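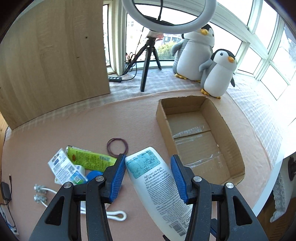
*Photo: Natália Marinho*

26 Nov 2024

Skondirgate council runoff, mailer test. Picking up where Atif left the notes, page before is his.

Matched file came back from the county overnight. Loaded into Sostik, first pass choked on the suffix column again (Jr. and III landing in the street field). Fixed with the old script, the one in /prep not the one in /tools. Should really delete the one in /tools.

Clean rows after dedupe: 2312. Was expecting a bit less. Checked for the apartment block problem from Rurorbridge and it isn't that, the units are all seperate this time. Fine. Going with 2312.

Recap so I stop rereading email:
- arm A: plain card, polling place and hours only
- arm B: same card plus a line on the incumbent's committee votes (bus depot, library hours)
- arm C: nothing mailed

Arm B wording is the version Natália signed off on, no adjectives. The earlier draft said "key votes" and she was right to pull it. Key to who.

Did the cards really go out on the date on the invoice? Printer says yes. Atif's mother-in-law lives in precinct 9 and hers came the day after the runoff. One card, means nothing, but I've asked the printer for the drop receipt. If a whole tray went late then A and B are both watered down in that precinct and C looks better than it ought to. Do NOT run the main comparison until the receipt is in. Writing that big because I know myself.

**Phone follow-up**

Target was 300 completes. Got 245. Short on the under-35s, as ever, and on the Pongsiri side of the district where half the numbers are dead. Stopped calling last night when the window closed. Not reopening it, people's memory of whether they voted gets worse by the day and we have the county file for that anyhow. The calls were for the "do you remember the card" question and the reasons question.

Reasons question, reading through the open answers, rough impressions only:
- the depot comes up a lot, mostly angry, both directions
- hardly anyone brings up library hours, which the newspaper endorsement made such a fuss over
- several people have the challenger mixed up with the school board guy of the same last name. Need a code for this. Calling it MIX for now
- one man talked for eleven minutes about the storm drain on his corner. Coded "services", felt bad about it

Coded 95 of the open answers before lunch. Atif to double code the same 95 blind, then we compare. He has the codebook from March, which is out of date: "trust" and "honesty" got merged since. Sent him the new one. Atif if you're reading this, use the one with the green tab.

Trouble with the endorsement code. If someone says "the paper picked her" is that endorsement or media? I put endorsement. Natália puts media. In Rurorbridge we did it her way, and changing now breaks the comparison between the two towns. So, her way. Went back and flipped mine by hand. Think I caught them all.

**Weights**

Tried raking on age, precinct and party. Blew up on precinct 4, a couple of respondents carrying silly big weights. Collapsed 4 into 5, they share a polling place and vote much the same. Better. Trimmed after that. Settings saved in Sostik under weights_b, ignore weights_a, left there by accident.

Party is a pain here since the race is nonpartisan on the ballot and everyone knows who is what. Using primary history. No primary history = own category, don't lump with independents. Did that last time and the reviewer was not kind.

**Call with the Skondirgate clerk's office**

Polite, short. Provisional ballots are in the file already but the "cured" flag isn't, comes in a second file after the canvass. So turnout as it stands is a hair low in every arm. Shouldn't favor any one of them. Rerun when second file lands regardless. She also asked if we were working for either campaign. Said no, sent her the protocol page and the letter.

**To do**
- drop receipt from printer!! chase
- Atif double coding
- rename MIX to something a stranger would understand
- delete script in /tools
- write up the precinct 4/5 merge while I still rember why
- ask Natália if the council meeting transcripts are worth pulling for the depot vote or if the minutes will do. Minutes are thin, just ayes and nays

Backup of the raw file on the shared drive and the small disk. Checksums match. Leaving the weights run going, will look in the morning.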